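Grey scuffs on a matt white table top: how to clean without making shiny patches

Print this page
E-mail this page

Posted by flatpack_ledger, 25/09/2025

I look after the furniture in a shared building on the Osei estate. We have several white tables with a matt top, bought second-hand from an office clearance, and no paperwork came with them. I don't know what the surface is. They get daily use and they pick up faint grey marks and specks that a damp cloth doesn't shift.

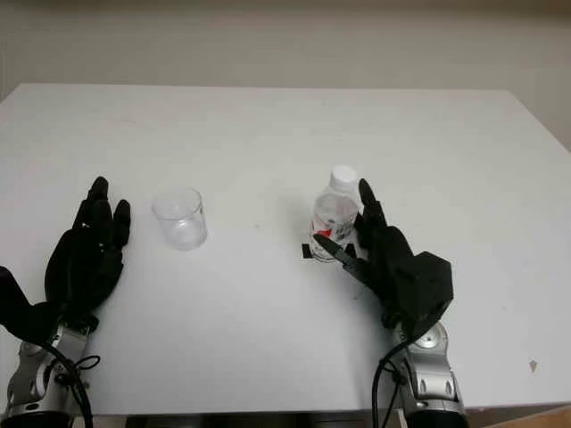
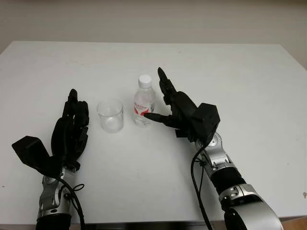
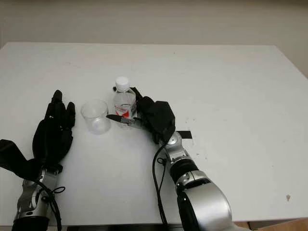 So far I have tried warm water with washing-up liquid, and then a cream cleaner. Washing-up liquid takes off food and most finger marks but leaves the grey lines. The cream cleaner took the grey lines off one table, and it also left a patch the size of a saucer which is now slightly glossy when viewed against the window. I stopped there. A second table has a yellow ring from a plant pot, and that has not responded to anything.

What I would like to know:

1. How to identify the surface without damaging it.
2. What will remove grey scuffs from a matt finish and leave it matt.
3. Whether the glossy patch can be put right.
4. Whether a sealant or wax is worth applying afterwards. A shop has offered me a product called Kornora, described on the tin as suitable for "all hard furniture surfaces". I have not opened it yet and could return it.

I have a small budget and would like one routine that can be written on a card and kept in the cupboard with the cloths.

Print this answer

Posted by third_coat

Melamine sponge. Wet it, wring it out, rub lightly. Cheap and takes off nearly everything. Don't bother with the tin.

Print this answer

Posted by substrate_notes

The sponge suggested above does remove scuffs, but it is an abrasive, only a very fine one. On a matt surface it works by the same process that produced your glossy patch. I would keep it for last and would not put it on the card.

Identification. Turn a table over, or look at the underside of an overhang, and examine the edge. There are three common cases.

Laminate over board usually has a visible joint where the sheet meets the edge strip, and a thin darker line may show at the join. Melamine-faced board is similar but the face is thinner, and any chip shows the board directly beneath. A painted or lacquered top has no joint; the coating continues round the corner, and at old chips you can see the thickness of the paint, often with a primer of a different colour.

If you still can't tell, put one drop of methylated spirit on a cotton bud and hold it on the underside, on a part finished in the same way as the top, for a count of 16. Laminate and melamine will show no change. Some lacquers and emulsion-type paints will go tacky or leave colour on the bud. If the underside is bare board or has a plain backing sheet, the test tells you nothing about the top, so use the inside face of the edge.

What the grey marks are. In most cases a grey line on a hard white surface is material left behind by something softer than the surface: rubber from chair feet stacked on top, aluminium from laptop cases and trays, graphite, shoe rubber if anyone has stood on it. It is sitting on the texture and can be lifted. A true scratch will catch a fingernail and no cleaner will remove it. Specks that don't catch the nail are usually dirt caught in the low points of the texture. Specks that do may be pits, and those stay.

Cleaning, in order of strength. Stop at the first one that works.

Start with 500 ml of warm water, a few drops of washing-up liquid and a microfibre cloth. Leave the wet cloth lying on the mark for a few minutes before wiping. Most people wipe at once and then conclude it has failed.

Next, a white pencil eraser, the vinyl kind, used dry. This is very effective on metal marks and graphite. Brush the crumbs off, don't rub them in.

Then isopropyl alcohol on a cloth, for rubber and pen. Laminate and melamine only. If the surface failed the bud test, leave this step out.

After that, a thin paste of bicarbonate of soda and water, patted on, left, and wiped off with no pressure. It is mildly abrasive, so test it somewhere out of view first.

Wipe in straight passes along the length of the table and turn the cloth 90 degrees for the second pass. Circular rubbing on one spot is what burnishes a matt finish. Rinse with plain water afterwards and dry with a second cloth. Dried detergent film is sticky and collects the next lot of dirt, and a good share of the "greyness" on office tables is this film. If the whole top looks dull and slightly dirty after cleaning, rinse it twice before doing anything else.

Glossy patch. The low-sheen look comes from a fine surface texture, and the cream cleaner has flattened it. On laminate or melamine this can't be reversed. People do try fine abrasive pads to bring the sheen down again, and it generally gives a dull patch with visible scratches inside a slightly larger area. On paint it can be dealt with by rubbing down and recoating the full top. Don't go at it with 200 grit paper; that is too coarse for a final key and the lines will show through a thin white coat. For a shared table I would leave the patch alone and turn the table so that side faces away from the window.

Yellow ring. If the pot was terracotta, this may be lime and salts, in which case white vinegar diluted half and half will soften it. Apply on a cloth, five minutes, rinse well. If vinegar has no effect it is probably a dye or tannin stain which has gone into the surface. Do not move on to bleach on an unknown finish.

Wax or sealant. No. Laminate and melamine don't absorb it, so it stays on top as a smeary layer, which shows badly on matt white and has to be stripped later with solvent. I don't know the Kornora product. A tin that claims to suit all surfaces should state its solvent and whether it contains silicone. If it doesn't, return it while it is unopened. Silicone also causes trouble if the tops are ever painted.

E-mail this answer

Posted by plasance_stores

Adding to the above from a stores point of view. We have the same kind of tables in the Plasance building, and in March we changed two things which reduced the marks more than any cleaner did.

The first was felt pads on the feet of everything that lives on the tables: monitor stands, trays, the base of the guillotine. Replace them when they go hard. Grit gets into old felt and it then behaves like sandpaper.

The second was to stop stacking the tables face to face. We now put a sheet of clean cardboard between them. Most of our long grey lines matched the leg brackets of the table above.

Cloths: keep a separate colour for tables. Ours were shared with the kitchen worktops and carried grease over. Wash them without fabric softener, which leaves a residue.

We used a spray called Fudura for a time. It was no better and no worse than washing-up liquid and it cost more, so we have not bought it again.

I disagree slightly on the bicarbonate paste. On ours, which are melamine-faced, it left a white haze in the texture that took four rinses to clear. I would go from alcohol straight to leaving the mark where it is.

For the card, ours reads: wet cloth, wait, wipe lengthways. Rinse. Dry. Eraser for grey lines. No cream cleaner, no scourers, no polish. Report chips to stores.

Chips do need reporting, as water gets into the board and swells it, and once the edge has lifted the top is finished. A smear of white filler wax pressed in with a plastic card will keep water out for a good while.

Print this answer
E-mail this page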